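Kirsty Blackburn
Dec 21, 2019

Okay, bag thread. I've been hunting for a plain black one that stands up when I put it down, and I have opinions now. (Wayne has heard all of them already, sorry Wayne.)

1/ My old tote was a puddle. Set it down, it folds over, pens everywhere. So the only thing I care about this time is the shape -- boxy bottom, soft sides, no stiff cardboard feeling.

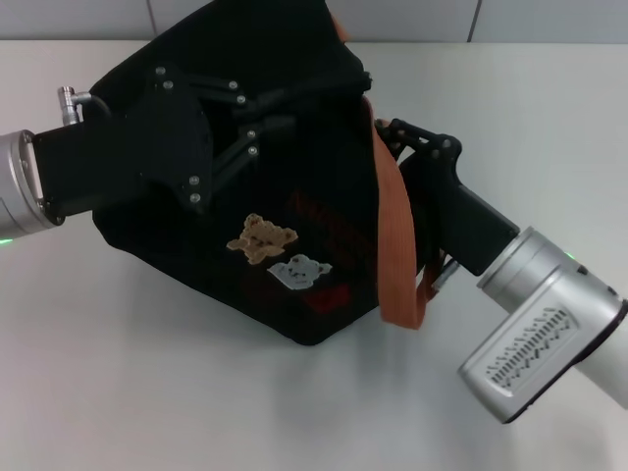 Black fabric, matte, top all bunched up.

2/ I love matte black fabric and I know it's a lint magnet. I own two cats. I've made my peace with the roller.

3/ Now the part that got me: tan leather! Trim along the top opening and a strap in that orangey brown, plus a little silver zipper pull. I was going to buy all black until I saw the two together.

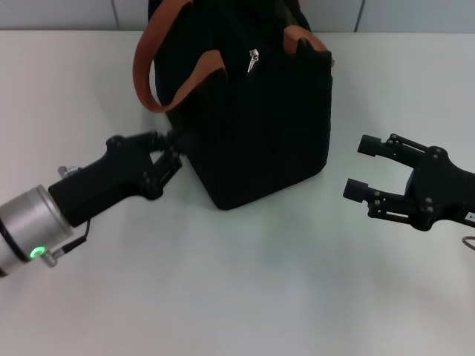
4/ What's going in it

Laptop, the big Furnus notebook, lunch, a scarf from September through forever, and five lip balms that I will never find again. Poppy says I need pouches. Poppy is right and I'm still not buying pouches.

5/ Size question for anyone who carries one of these on a train: do the sides push out into your neighbor? Soft sides bulge a bit even just sitting there, and I don't want to be that person at 8 in the morning.

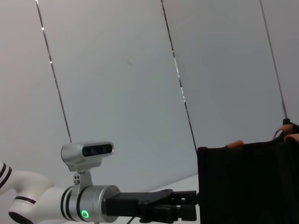

Side view, with fingers over the top rim.

6/ Ashley wants me to wait for the January sales. I have waited for a lot of sales -- I always end up with the color that was left over.

7/ So, tan trim or all black? Vote in the replies, I'm deciding tonight after dinner.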